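Mending list – December
By Dalal Rawashdeh
2 comments

Hello all! The Bradton swap was a joy – over 300 buttons changed hands.
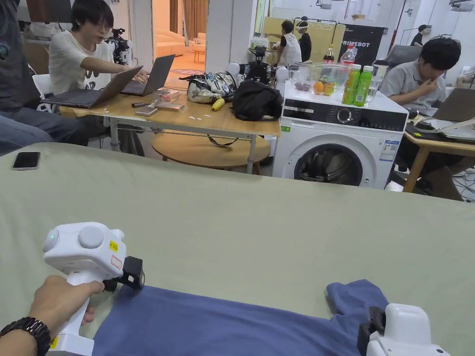
Re: Patching knees

Aniela Baran wrote:
> My patches always pucker. Should I pin
> them or tack them first?

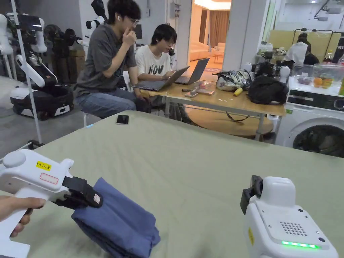
Tack them, Aniela, every time! Long loose stitches in a pale thread will hold a patch flat while you sew. On dark blue cloth like the piece on the green table, pale tacking is lovely and easy to find again.

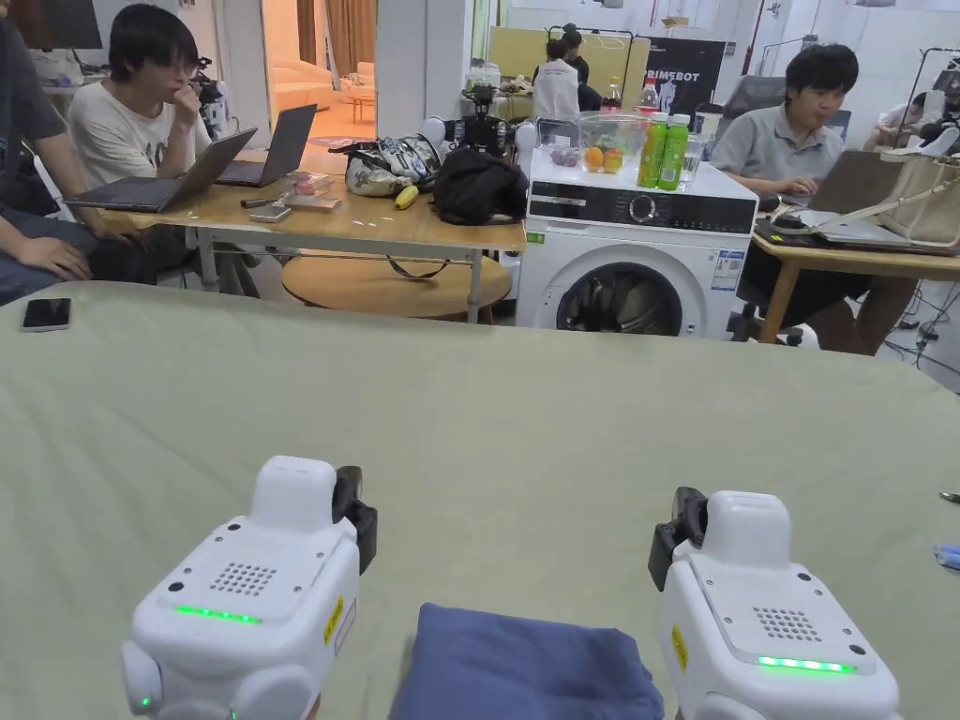 Leave 2 cm all round and snip the corners before you turn them under – it makes such a difference.

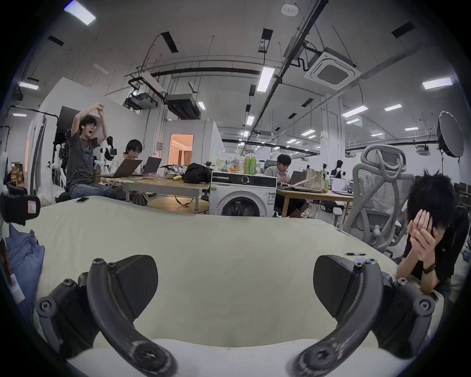 I'll bring 5 spare needles to Ziltdale if anyone is short.

Dalal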